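Wir suchen zwei Leute für die Regelwerkstatt (Start im September)

8. August 2019, geschrieben von Annelies Imhof

Hallo zusammen! Ich bin Annelies, ich kümmere mich bei Lollivico um alles, was mit sicherem Arbeiten am Roboter zu tun hat, und ich brauche dringend Verstärkung. Zwei Stellen, jeweils Teilzeit, befristet bis Projektende, Verlängerung gut möglich (ich kämpfe jedenfalls dafür).

Worum geht es? Unser Projekt heißt Bekden, und wir schreiben darin Arbeitsregeln für Greifplätze. Also für Tische, an denen ein Arm kleine Sachen aus einer Kiste holt und ein Mensch ständig danebensteht, Teile nachlegt, Kabel umsteckt, flucht. Die großen Normen kennt ihr vielleicht, ISO 10218 und so weiter. Die sind gut und wichtig, aber wer morgens am Tisch steht, will wissen: Darf ich jetzt da reingreifen oder nicht? Und wo lege ich das Handbediengerät hin, wenn ich beide Hände brauche?

Genau solche Fragen sammeln wir. Gerade stehen 118 davon auf unserer Liste, manche winzig, manche richtig knifflig, und 9 sind so umstritten, dass mein Kollege Ibsa Bogale und ich uns seit Wochen darüber in den Haaren liegen. (Wir mögen uns trotzdem!)

Was ihr bei uns macht: Ihr steht viel am Tisch und schaut zu, wie wirklich gearbeitet wird. Ihr schreibt auf, was euch auffällt, formuliert daraus kurze Regeln und probiert sie mit den Leuten aus, die sie später befolgen sollen. Wenn eine Regel im Alltag nervt, fliegt sie raus oder wird umgeschrieben. Dazu kommt ein bisschen Papierkram, vor allem die Risikobeurteilung, da arbeitet euch Ibsa ein.

Was ich mir wünsche: eine technische Ausbildung oder ein Studium, egal in welchem Fach genau. Etwas Erfahrung mit Industrierobotern wäre toll, programmieren müsst ihr nicht können. Viel wichtiger ist mir, dass ihr klare deutsche Sätze schreibt und euch traut, »Stopp« zu sagen, auch wenn die Chefin am Tisch steht. Englisch reicht zum Lesen.

Was es gibt: ein faires Gehalt nach Haustarif, flexible Zeiten, ein Büro mit Fenster zum Hof und eine Kaffeemaschine, die Ibsa besser pflegt als sein Fahrrad. Die Unterweisung am Arm bekommt ihr in der ersten Woche, vorher arbeitet bei uns keiner am Greifplatz.

Bewerben geht formlos. Lebenslauf und eine Seite Text, gern mit einer Arbeitsregel, die ihr mal richtig blöd fandet, und wie ihr sie besser geschrieben hättet. Bitte gebt die Kennziffer 352 an, sonst landet die Mail bei der Buchhaltung. Fotos und Deckblätter braucht es nicht.

Wer vorher reinschnuppern möchte, meldet sich einfach bei mir. Bringt geschlossene Schuhe mit, lange Haare bitte zusammenbinden, und dann zeige ich euch, wo ihr künftig arbeiten würdet.
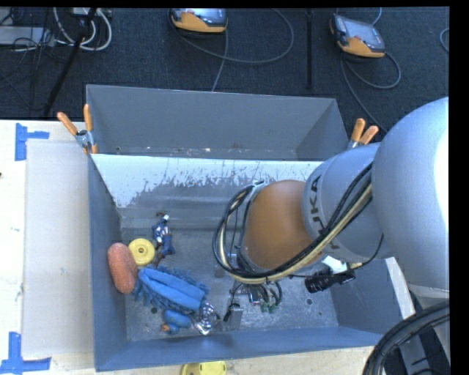
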